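Perception and Control for Manipulation
Handout for Unit 4: From demonstrations to a policy

Read this before the lab. The lecture will skip most of the setup details and start at the section on action representation.

1. What we are learning

In Unit 3 the arm followed a planned path to a known grasp pose. That works when the object has a shape you can model. A box has a pose and six faces. A soft object has a pose only in a loose sense, and it changes shape as soon as a finger touches it. Writing a planner for that means writing down every shape the object might take, and we are not going to do that in this course.

The other route is to record a person doing the task, save what the cameras saw and how the grippers moved, and fit a policy to the pairs. The input is a short history of images and gripper widths. The output is a short stretch of future motion. Everything else in this unit is about making those two things line up.

2. The demonstration data

All the data for this unit is in the Gunell set. The task is dressing and undressing a plush toy with two hand-held grippers, one in each hand. It contains 400 episodes. Each episode folder holds the head view, a pose track for each gripper, and a gripper width signal for each hand. The Lemaire loader reads the folders and returns one dictionary per time step. Use the loader. Do not read the files directly, as the left and right tracks are stored on separate clocks.

When you go through the head view, look at where the two grippers are relative to each other as well as where they are on the table. With a soft object held from opposite sides, the distance between the hands carries most of the information. If one hand drifts by a centimeter and the other follows, the grasp is fine. If only one drifts, the toy is stretched or dropped.
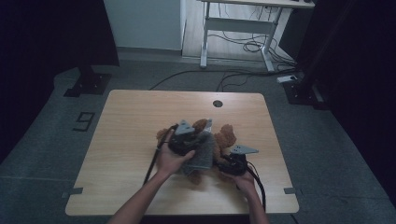
Borkberg asked after last term's lecture whether the head view is needed at all, given that the poses and widths are already logged. The two pose tracks say where the hands went, the question ran, so a policy could be fit on those and the images thrown away. It is a fair question and it comes up every year. The poses say where the hands went in those episodes. They do not say where the cloth was, and on a new start the cloth will be somewhere else. A policy fit on poses alone will replay an average motion. You will test this in Exercise 2.

3. Time alignment

The loader gives you three streams at different rates. Before training, resample everything to the image times. For poses, use linear interpolation on position and slerp on rotation. For widths, linear interpolation is enough.

Then check for latency. Plot gripper width against the moment the fingers close in the images, for one episode, by eye. If the width signal leads or lags by more than one image, set the offset in the config file and plot it again. Students lose more time to this step than to training — do it first.

4. Action representation

Three choices are common.

Absolute: the target pose of each gripper in the table frame. Easy to plot, but it ties the policy to one table and one calibration.

Delta: the change since the last step. No calibration needed, but small errors add up over a long motion.

Relative: a sequence of future poses, all written relative to the current gripper pose. Errors do not add up inside one sequence, and no table frame is needed.

We use relative for each hand. We also add the pose of the left gripper written in the frame of the right gripper to the input, for the reason given in section 2.

The policy predicts 17 steps at a time. The controller executes the first nine and then asks for a new prediction. If you execute all of them, the arms move smoothly but react late when the cloth slips. If you execute one or two, the motion gets jerky because each new prediction disagrees a little with the last.

5. Exercises

Exercise 1. Load one episode with Lemaire, resample it, and plot the distance between the grippers over time. Mark where you think the grasp starts and ends.

Exercise 2. Train the small policy in the Rerwood starter code twice, once with images and once without. Use the same split both times. Report the position error on the held-out episodes, then run both in the simulator with the toy turned 90 degrees from its usual start. Write one paragraph on the difference.

Exercise 3. Change the number of executed steps and describe what happens to the motion. Two settings are enough.

Hand in the plots and the config file. Code is only needed if you changed the loader.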